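Home Topics Earth Materials Food Print this page

How Bread Goes Stale

Bread changes from the moment it leaves the oven. A fresh roll has a crisp crust and a soft inside, called the crumb. A few days later the crust is leathery and the crumb is firm. Most people say the bread has dried out. Drying is one part of staling. The larger part happens inside the starch.

What starch is

Flour is made mostly of starch. Starch is stored by the wheat plant in tiny grains called granules. Each granule holds long chains of sugar units. Some chains are straight and some have branches, like a tree. In raw flour the chains are packed closely together, in order, and cold water can't get far between them.

What the oven does

When dough heats up, the packed chains loosen. Water moves in between them and the granules swell. Scientists call this gelatinization. The swollen starch is soft and holds water well, and it gives fresh crumb its springy feel.

The outside of the loaf gets much hotter than the inside. Water leaves the surface as steam, and the surface turns dry, brown and crisp. A small roll has a lot of crust compared with its crumb, so it can dry out sooner than a big loaf. 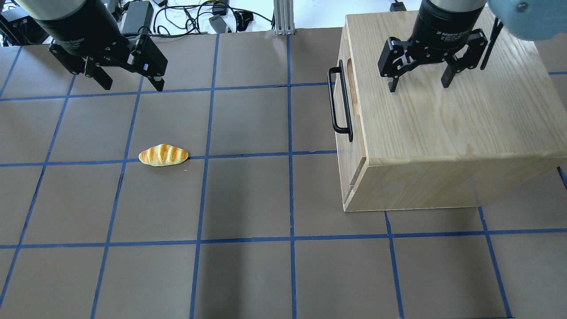 Leena Karppinen writes that her family in Dreswood always puts bread in the refrigerator, and that it seems to go hard faster there than on the counter. She asks whether she is imagining it.

She is not. The reason is in the next section.

What happens after baking

As bread cools, the starch chains begin to line up again. They pull close together and form small, stiff crystals. This is called retrogradation, which means "going back." The straight chains do it in the first hours. The branched chains take days. As the crystals form, some of the water held by the starch is pushed out of place. Part of it moves into the crust, and the crust loses its crispness.

The total amount of water in the loaf may hardly change. A loaf sealed in a bag still goes firm, even though very little water can escape.

Temperature matters

Starch crystals form fastest a little above freezing. That is the temperature inside a refrigerator. At room temperature they form more slowly. In a freezer the water turns to ice, the chains can hardly move, and staling nearly stops.

Heat reverses part of the change. If stale bread is warmed in an oven or toaster, many of the crystals melt and the crumb turns soft again. The effect is short. When the bread cools, the crystals come back, and the second time the bread is also drier.

Where to keep bread

Bread needs some air, but only a little. In an open room it dries. In a tight plastic bag the crust goes soft, and mold may grow in the damp. A bread box or a closed drawer is between the two. It slows the loss of water and lets some damp air out.
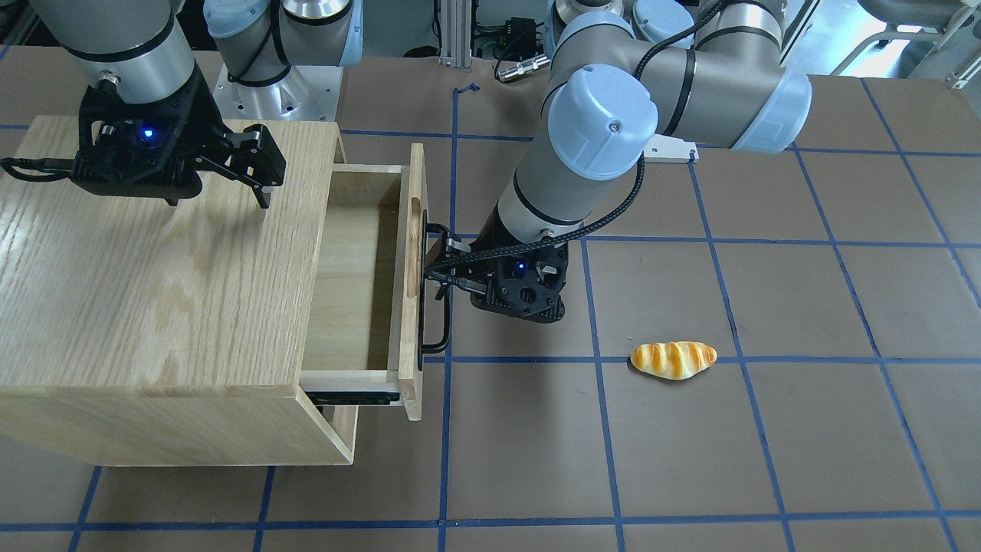

A wooden drawer, partly open.

Wipe crumbs out of a bread drawer often. Mold spores can live on old crumbs and spread to the next loaf.

Try it: the slice test

You need 4 slices from the same loaf, three sealed bags and a plate.

1. Put one slice on the plate and leave it uncovered.
2. Seal one slice in a bag and leave it at room temperature.
3. Seal one slice in a bag and put it in the refrigerator.
4. Seal one slice in a bag and put it in the freezer.

After two days, take the frozen slice out and let it thaw in its bag. Take the refrigerated slice out at the same time, so that all the slices are at room temperature. Press each one with a finger and write down how firm it feels. Do not eat the test slices.

Words to know

Crumb: the soft inside of bread.
Granule: a tiny grain of starch.
Gelatinization: the swelling of starch in hot water.
Retrogradation: the slow return of starch chains to an ordered, stiff form.

Page checked 15 July 2020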